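Fórum Bulell > Automação e robótica > Falhas e segurança

Tópico: garra para a meio do curso e larga o binário

xisto_45
boas. célula de desmontagem de PCs, dois braços, controlador Betgate. desde fevereiro a garra perde força quando entra na zona dos discos. sem alarme, só erro 176 no registo. depois volta sozinha. já troquei o cabo da garra, igual

marulho
cabo do braço a roçar na caixa? já tive isso, fio meio partido por dentro da manga

xisto_45
visto, manga inteira. medi continuidade com o braço parado, tudo ok

ptcruz8
parado não serve de nada. mede em movimento. e 176 no Betgate é queda de tensão no barramento, não é cabo de sinal

marulho
discordo, aqui deu 176 com cabo de sinal. firmware Shboul antigo, mas deu

ferrugem_norte
o que me preocupa é "volta sozinha". alguém mete as mãos lá dentro enquanto aquilo está sem força? se volta com uma mão na caixa é dedo esmagado. eu parava a célula já

xisto_45
ninguem mete a mão na garra. mas sim, anda-se perto. ficam aqui duas da célula
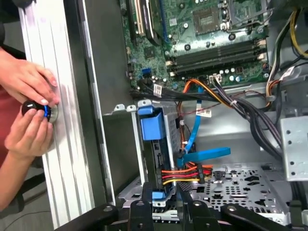
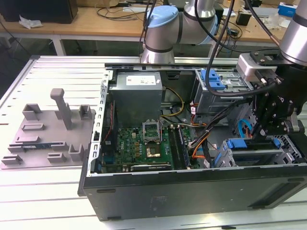 ptcruz8
perto é perto. põe rearme manual depois de cada 176, são 8 linhas no programa. e baixa o limite de força até saberes o que é

marulho
rearme manual concordo. baixar a força não, vai mascarar a falha e ficas sem saber nada

ferrugem_norte
mascarar?? primeiro as mãos, depois o diagnostico

xisto_45
ok, rearme manual posto. a fonte da célula é uma Bololel com 3000 horas, vou pôr o registador na saída e correr 45 ciclos sem ninguém ao pé. digo algo qd tiver o gráfico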